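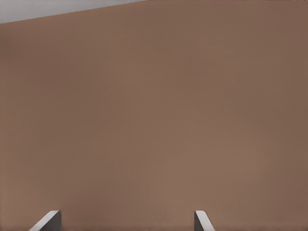
August 5, 2024
By Carter Bélanger

4. Evaluation of the Flumlow simulation kit

4.1 Setup

Flumlow is a two-arm simulation package sold by Pedus as a yearly license. It ships with a tabletop workspace, a pair of arm models with parallel grippers, and a set of small objects and containers. We tested the standard edition as delivered. The optional Druvusley scene pack was installed for the container tasks but left at its default settings.

Episodes were recorded by teleoperation. After removing failed resets we kept 2,167 episodes, of which 1,442 used both arms. The rest were single-arm pick and place and are treated separately in Section 5.

4.2 Two-arm container tasks

In the container tasks, one gripper handles a small object while the other works at the handle of a box. These tasks are a fair test of the kit's contact model. A thin handle leaves little room for error, and a small cube can slip if finger friction is set too low. Figure 3 gives a view from one episode.

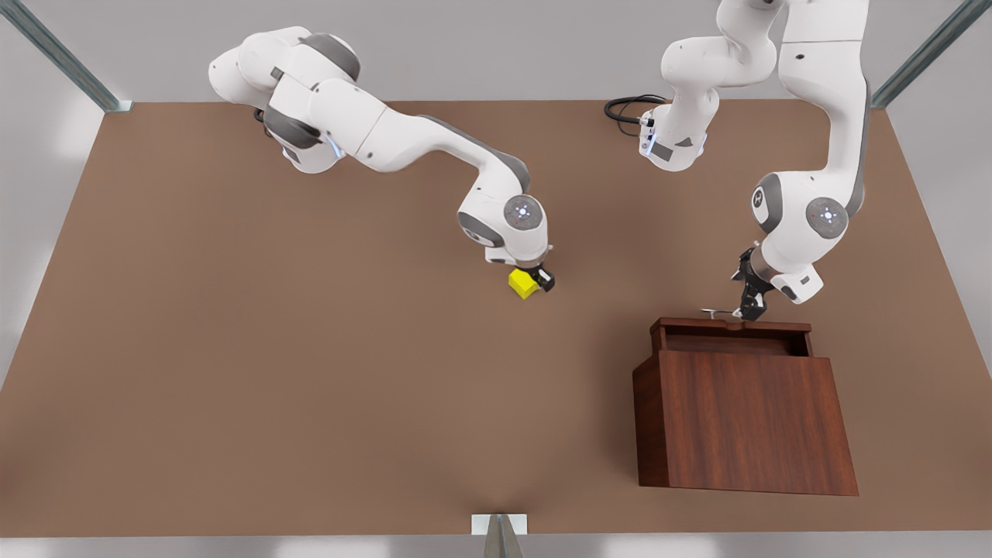

Figure 3. Two-arm container task in Flumlow. The right arm holds a yellow cube; the left gripper is closed around the handle on top of the wooden box.

We found the default friction values usable for the cube. The handle needed more work. With the shipped settings the fingers drifted along it during long holds, and 189 episodes had to be recorded again after we raised the contact stiffness. Pedus support answered our question on this within nine days and sent a patch, which we did not use for the results reported here.

4.3 Wrist views

Each arm also has a wrist camera. The wrist views render quickly, but they carry little information when the gripper faces a plain surface at close range. Policies trained on wrist views alone did poorly for this reason — the overhead view was needed to find the box again. The Charbonneau baseline showed the same pattern.

Related items
Section 5: Single-arm pick and place
Contact settings used in the container tasks
License terms for the standard edition

This site uses cookies to remember your reading settings. Accept | Manage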